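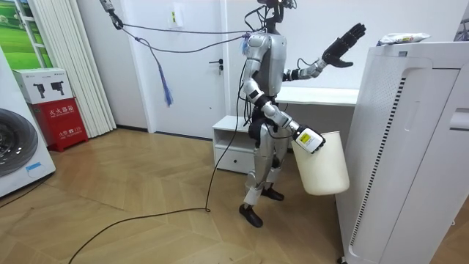
Marriage record search fee calculated twice on mail-in requests

Filed under: Records Requests > Fees and Payments

Status: Resolved
Opened by: Lakshmi Kamath, Skolham Records Office
Assigned to: Ilango Ramasamy
Product: Clostel Request Desk

Problem as reported
When a clerk enters a mail-in request for a marriage record with no exact date, the search fee appears twice on the receipt. The first line is correct. The second line repeats the additional-year charge under "Extra copies," even if the applicant asked for a single copy. Requests with an exact date are charged correctly. Birth and death requests are not affected.

Lakshmi Kamath, Thursday, 9:40 a.m.
We are holding 64 requests. Checks made out for the correct amount show as short, and the system will not release the request to the search queue. Please advise whether we can override the balance by hand.
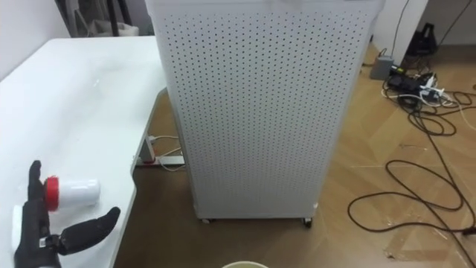 Robotic hand at the front edge of a white table, small bottle on its side.

Ilango Ramasamy, 10:15 a.m.
Do not override. A manual balance change closes the fee record and it cannot be reopened for a refund. Leave the requests on hold. Send the fee table export and the receipt log for one affected request.

Lakshmi Kamath, 10:50 a.m.
Both attached. The fee table was last edited in February, when the price of additional copies went up.

Ilango Ramasamy, 1:05 p.m.
Checked the export. The marriage section has two rows with the code ADDL. One is the additional year, the other is the additional copy. In the birth and death sections the copy row is coded COPY. The calculator reads any ADDL row once for each year in the range, then posts the total to the line named in that row.

Tested on the training copy with a search range of five years and one copy requested. The duplicate line appeared. Changed the second row to COPY and ran the same request again. The duplicate line was gone and the balance matched the payment.
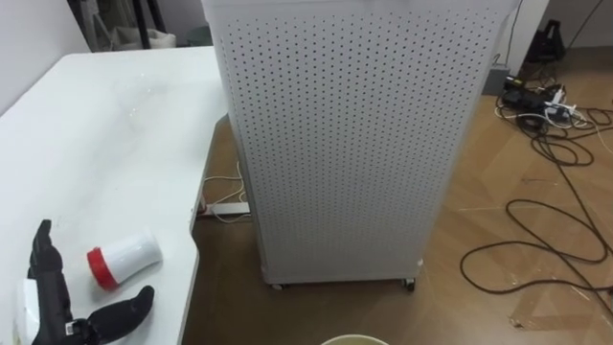
White tabletop with a rounded corner, white bottle lying near the thumb of the hand.

Steps applied to the live table
1. Fee table locked for editing by Elango Mudaliar.
2. Second ADDL row in the marriage section recoded to COPY.
3. Table saved and calculator restarted.
4. Held requests selected and "Recalculate fees" run from the batch menu.

Recalculation does not reissue receipts.

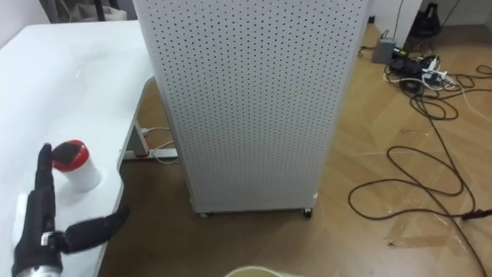 Receipts already printed with the wrong total have to be voided one at a time under Payments > Receipt History, then printed again. Use reason code "Fee table error" so the void does not count against the clerk's drawer.

Lakshmi Kamath, 3:30 p.m.
All but two requests released. The remaining two still show a balance due.

Ilango Ramasamy, 3:55 p.m.
Those were entered with the end year before the start year. Correct the range and recalculate.

Lakshmi Kamath, 4:10 p.m.
Released. OK to close.

Clostel Support | Contact the help desk | Back to top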